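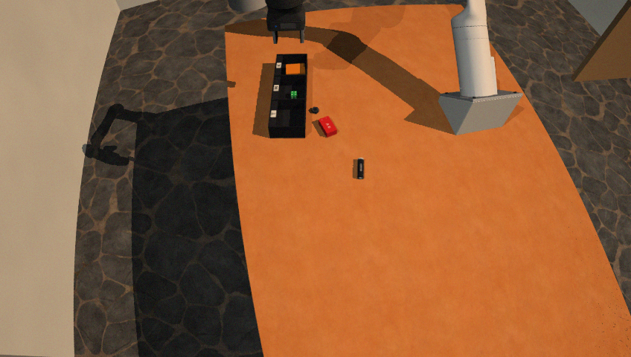

Workshop notebook, June, evening session

Long night, good night. I finally have the sorting job running in the simulator from one end to the other with the same script that will drive the real arm at the Istham workshop, and I'm writing it up before I forget which numbers I changed.

The job, for those who haven't been following: loose parts go on the table, the arm picks them up and drops each one into its own cell of the compartmented tray. Small bench parts first, odd shapes later. Maja Walczak wants it for the parts drawers at the shared bench and I want it for the fun of it, so we're well matched.

First thing tonight was the tray. I had modeled it from memory and the cells came out too narrow, so the fingers scraped the dividers on every drop. Went back to the calipers and redid the whole grid, two cells across. The script now works out each cell from one corner of the tray and the tray's angle, which means I can shove the thing anywhere on the table and only have to change three values. I should have done it that way in the first place! The old list of typed-in positions is deleted and I don't miss it.

Then the drops. Letting go at divider height made the cube bounce and land cocked against the wall. Going 19 mm lower before opening fixed it in every run after that. Slower approach helps too, but only for the last bit – there's no point crawling across the whole table.

Grip order. I've settled on cube, then box, then cylinder, then the puck-shaped part. The cube is easy, it's square and the fingers like it. The red box is the one that taught me something, because it never sits straight. I had the wrist coming down at a fixed angle and it kept catching a corner and spinning the box away. Now the script reads the angle of the part first and turns the wrist to match the short side. Such a small change and it feels like a different robot.

The standing cylinder is still a pain. Come in a hair off center and over it goes, and then it's a rolling cylinder, which is a whole other problem. I tried opening the fingers wider and that's better. Got 31 good picks out of 40 on it alone before I stopped for tea. All the misses I looked at were tips, no slips, so the grip force can stay where it is.

Lighting: I put the sun low on purpose so the arm throws a long shadow across the orange top. The part finder in the Droster build used to take a dark shadow for a dark part, and the puck and the cylinder are both black, so this is the nasty case. With the new threshold it leaves the shadow alone. Very happy with this one. Orange was a good choice for the tabletop in general, although the orange cube is closer to it than I'd like. It comes out a touch brighter and the finder copes, but I wouldn't bet on it under the real lamps.

Labels: three small white ones down the left column of the tray. They're for us, the script doesn't read them yet.

Settings that worked, copied from the file:
Clearance over tray walls: up from last time, see the config
Drop depth: 19 mm
Wait after opening: 2 seconds (could be less)
Wrist: match short side

Still to do. Teach it to notice a fallen cylinder and leave it for last. Print the new tray at Istham, black again. Check the bolt pattern on the base plate against the real bench before anybody drills. Ask Maja if the old Dal Bello power supply is free, mine hums.

Next session I'll start with the cylinder while I'm fresh.

Shares: 19

Comments (3)

Ukton: The corner-and-angle trick for the tray is great, stealing it. Do you measure the angle by hand?

Maja Walczak: Power supply is yours, it's under the bench. Please don't drill before I've seen the bolt pattern too!

bench_rat: For the cylinder, try coming down well above it, stopping, then going straight down. Cured most of the tipping on mine.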